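Clernholm build room – bench notes, July

Got in a bit after nine and the kettle was already on, so Bongani Matlala had beaten me to it again. Spent the morning on the prop kitchen for the Tororton job. We still owe them a full tabletop set (bowls, pans, pretend veg, the lot) and I've been putting off deciding what goes in it.

Pans first

Tried the non-stick one and the stainless one under the bench lamp. The non-stick is easier to look at, no question, but it makes everything seem like a camping trip. The stainless one has a nice long handle and the toy food looks terrific against it, so I'm going with stainless even though the middle goes nearly white under the light. Biljana Đorđević reckons a bit of dulling spray would sort it out. I'd sooner shift the lamp – spray gets on your fingers and then on everything else.

Order for the second pan is in with Lambrakis, line 895 on the parts sheet. If anyone's ringing them, please ask about lids while you're on the phone!

Bowls

White, round, plain. I know the blue-rimmed ones were more fun, but they chipped if you so much as breathed on them, and the grey ones disappeared on the dark tabletop. White it is. Bongani wanted to know if we could get them a size smaller so they'd nest in the crate, and I said yes and then forgot to write it down, so I'm writing it down now.

Vegetables

Went through the whole tub. The tomatoes have gone tacky and I've binned them. The eggplant is way out of scale (it's bigger than the kettle, or feels like it). The chillies are my favourites by a mile, good strong colour and you can tell what they are from across the room. I had the red one in the pan with the yellow and green one on top and kept coming back to it.
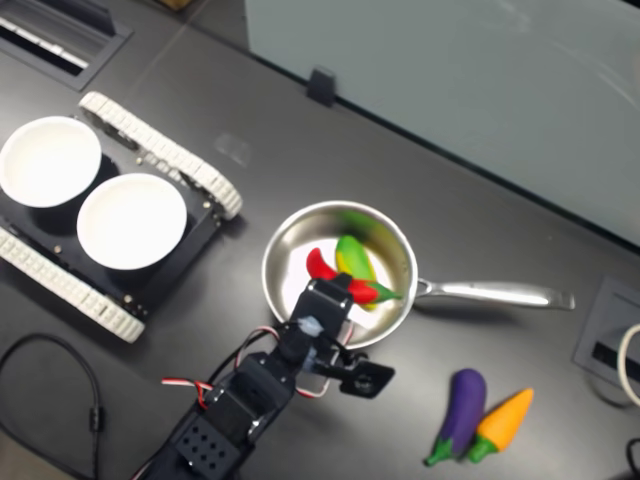

Still to do

Paint touch-ups on the carrots. Leave them overnight on the rack by the window, and please don't test them with your thumb.

Find out from Danonbridge whether they want the set packed by recipe or by type of thing. I've assumed by type, so all the veg together and all the crockery together, but it's a pain to redo once the foam's cut.

Foam: 97 mm deep fits the crate with the lid closed. I cut the first piece too tight for the pan handle, so the slot needs to come out further on the right. Old piece is under the bench if someone wants it for kneeling on.

Labels for the crates are half printed. Printer's out of the yellow stock, and the new roll should be in with tomorrow's post.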